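The Bramus 13 wants you to believe in its battery

Bramus has a new phone coming, and by now we have seen most of it. The Bramus 13 turned up on a retailer's listing page earlier this week, stayed there long enough for everyone to save a copy, and was then taken down. I've been writing this newsletter long enough to be suspicious of leaks that arrive with a finished spec sheet and a price.

Let's take the listing at face value for a moment. It promises a bigger battery, a brighter screen, the same main camera as last year and a starting price of £956. That last figure is an odd one, and it makes me think somebody converted it from another currency and didn't bother to round it. I wouldn't plan a budget around it.

The claim getting all the attention is the charging. According to the listing, the phone goes from flat to full in 30 minutes. Bramus said something very similar about the last model, and in small print explained that this was with the screen off, in a cool room, using a charger that was sold separately. Mine never got close. Hauwa Ekwueme, who looks after our long-term test phones, kept a log on hers through the whole of last winter and didn't see the advertised time once.

"It's a good phone with a silly number stuck on it," she told me when I sent her the listing. "If they'd said an hour I'd have had no complaints at all."

Then there's the battery life itself. The listing says 'two-day', a phrase that has been on phone boxes for years and which I have yet to see defined by anyone. Two days of what? If I leave a phone in a drawer it'll manage two days. If I use it for maps on a train journey with patchy signal, I'm looking for a socket by teatime.
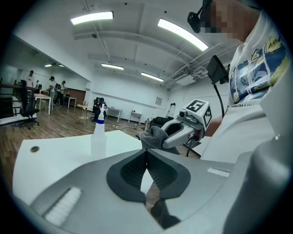

A grey cloth held over the white table by a hand-held gripper.

Olumide Ibrahim wrote in to say I was too hard on Bramus last time and that his own handset has been faultless. Fair enough, and I'm glad. He also says he charges it at his desk every afternoon, so I'm not sure we disagree as much as he thinks.

What would change my mind is the software promise, and on that the listing is silent. Bramus currently gives its phones three years of updates, and the third year has tended to mean a couple of security patches and a cheerful email. Nomgate offers five on a phone that costs £400. It isn't as quick and the camera struggles once the sun goes down, but I know which of the two I'd hand to a relative who keeps a phone until the buttons wear off.

There's also the business of the case. The listing mentions a "Bilden-certified tough shell", and I have seen two sites report this as though the phone itself were toughened. Read it again. Bilden makes cases. The wording describes an accessory, and nothing on the page says it comes in the box.

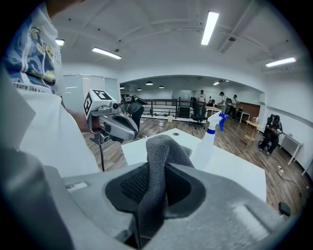
Reading time for the full issue: 6 mins

Kelechi Amadi asked whether it's worth holding off on buying last year's model until the new one appears. My answer is the dull one. If your present phone works, wait, and see whether the old one drops in price. If it's on its last legs, buy what's in the shops. A leaked page is no reason to put up with a cracked screen for another month, especially when the main upgrade is a charging figure with no footnotes yet.

I did ask Bramus three plain questions: is the charger included, how is the battery figure measured, and how many years of updates will the phone get? The press office replied that it "doesn't comment on rumour or speculation". I've had that same sentence from them so many times that I could have saved us both the trouble.

A few readers have also asked about the supposed smaller version. I've seen one blurry render and a post from an account with no history, and I'm leaving it there until something better comes along. Small phones get rumoured every January, usually with great excitement, and then quietly vanish before the summer. I'd love one myself. My thumb isn't getting any longer.

Vy Doãn will have the review unit first when it does arrive, and she has agreed to run the charging test three ways: with the charger in the box (if there is one), with a decent cheap one from the supermarket, and with whatever old plug is in the kitchen. We'll print all three times. If the first comes in at half an hour I'll say so in this column, in the opening line.

Replies to the usual address, please. If you've got last year's Bramus and have timed a full charge, send me the figure and tell me which plug you used.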